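Contents | Previous | Next | Index

Chapter 4
The Price of Lunch

Every economy has to settle who gets lunch, and what they hand over for it. Most textbooks begin the subject with a wheat market full of identical farmers. This one begins in a canteen, as your author has eaten in a great many canteens and met very few identical farmers.

The canteen belonged to Vakulenko, a firm in Millau that made hinges. For years it sold a set lunch at a price everyone grumbled about and everyone paid. Then one November the manager, Ustyna Mykhailiuk, raised it by 11 per cent. She expected complaints and got sandwiches. Within a month her customers were bringing food from home, and sales had fallen to 794 meals. 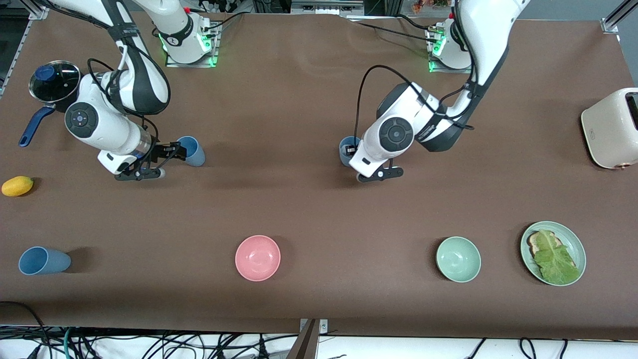 Figure 4.1 A blue cup on a brown tabletop.

Coffee was another matter. Its price went up on the same morning, and the queue stayed as long as before — if anything, it was ruder. The nearest rival was Kusine, a café at the top of a steep hill, and a ten-minute break does not stretch to hills.

Economists call this difference the price elasticity of demand. It measures how strongly the quantity people buy responds when the price changes. Demand for the set lunch was elastic: a modest rise drove away a large share of the buyers. Demand for coffee was inelastic, at least among people who make hinges before eight o'clock.

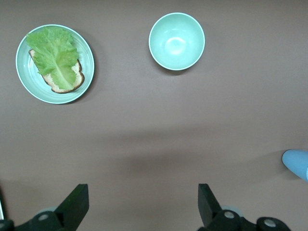 What usually makes demand for a product more elastic?
The presence of close substitutes, which let buyers switch easily when the price rises.

Section 4.2 puts numbers to the idea. Bring a pencil, and something to eat.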